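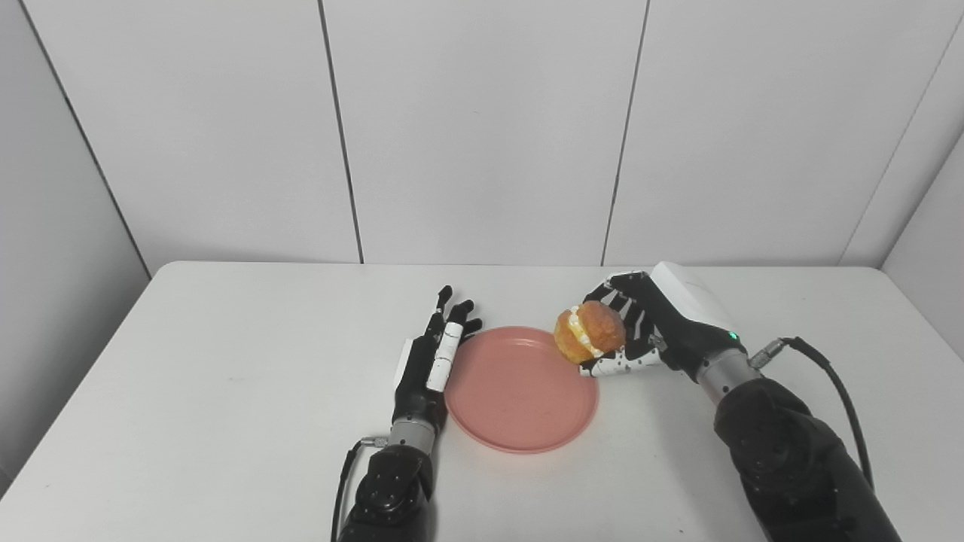 Plate on table, Laitinen site

Ticket 329: Hurnora company history page, wrong text shown
Opened by: Perrine Lemaire, Dalell Group Communications
Priority: Normal

The founder section of the Hurnora history page displays the text of the Floston subsidiary. The fault appears in the English version only. Staff are requested not to edit the page while the matter is under review.
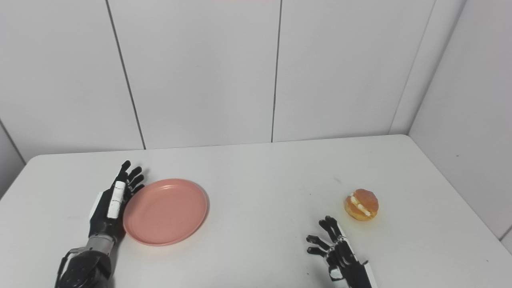 The web office confirmed the fault at 8:43. Both sections had been assigned the same text record when the group pages were merged in March. The founder section has been given its own record.
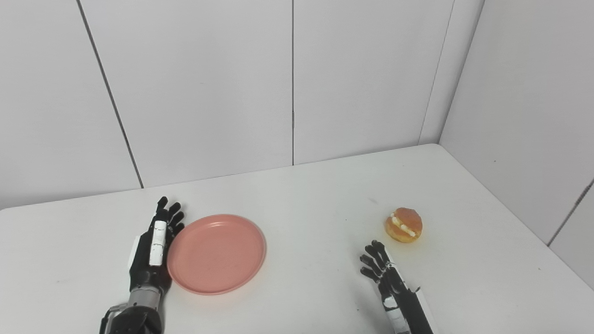 Page 8

The anniversary chapter was checked next. Its heading still referred to 43 years of business, while the approved text gives 50. The heading has been corrected.
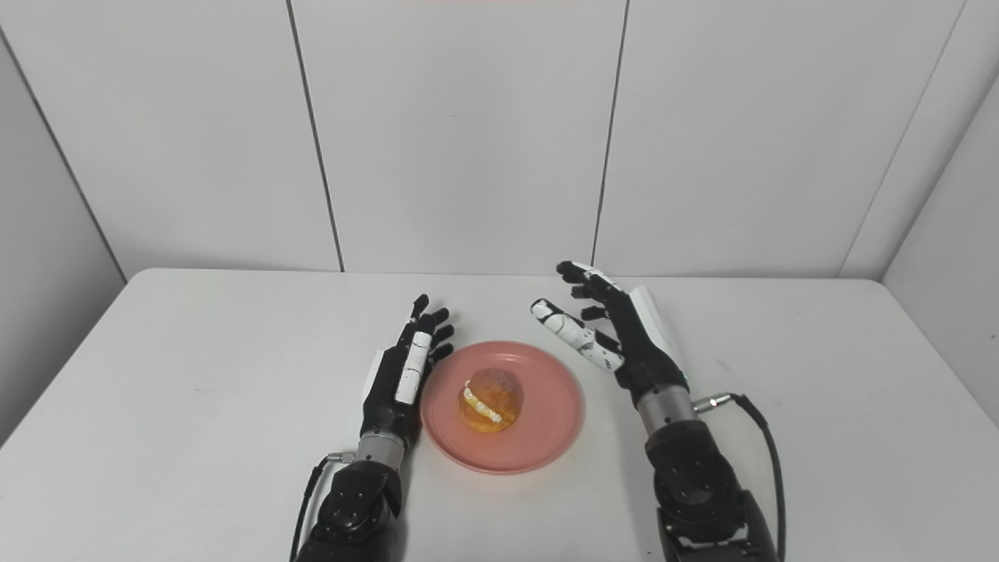 The remaining item concerns the staff traditions chapter, which was published without its closing paragraph. The approved wording has been restored from the Laitinen archive. It records that the founder's birthday is marked at every site with a cream-filled bun, sliced across and served on a plate.

Status: Resolved. Ms. Lemaire has been asked to confirm closure.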